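Equipment planning meeting, Plorville workshop
Minutes of August 1, 2025

I took the notes again, so grumbles about spelling come to me. Last meeting's minutes were agreed with one change: the bench power supplies go under repairs, as they were never meant to be new kit.

First up was the gripper budget. We have £4000 to spend before the December cut-off, and that has to cover fingers, mounts and whatever simulation time we end up paying for. The Omatau quote came in at £664 for a set of fingers with brackets, delivery included. That's a fair bit more than I'd pencilled in — I had been working from an old price list, sorry all — but it still leaves room for the second arm's cabling. The Dostska quote hasn't arrived. I'll chase it.
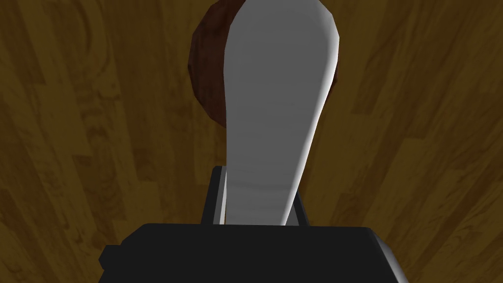

Finger shape took up most of the hour. Everybody likes the idea of buying one pattern for both benches, and the argument was over which. The long pale paddle, broad and rounded at the top and narrowing down to its black bracket, got the most support, mainly from those of us who do the round-object trials. The worry is how much it hides: with the finger square in front of the brown rounded object, only the left and right margins show past it, and a good deal of our planning leans on that view. Someone asked if a narrower tip would cost extra. I don't know, and I've added it to my list for Omatau. We also talked about a side view in the simulator, which wouldn't come out of this budget at all.

Agreed to order 2 sets if the tip question gets a sensible answer, and one if it doesn't. Spare brackets to be priced separately.

Next was Mekonnen, our simulation package. The licence is up for renewal and we're split on whether to take the bigger plan. I'd rather stay put until the new fingers are modelled properly (the contact settings still need a good going over), and the meeting went along with that for now.

Storage: the tall cupboard is full. Old mounts to be sorted and labelled before any delivery.

Actions for me: chase Dostska, ask Omatau about tips and bracket prices, send round a revised budget sheet. Everyone else: please put your cable lengths in the shared list — metres, not feet!

Next meeting once both quotes are in.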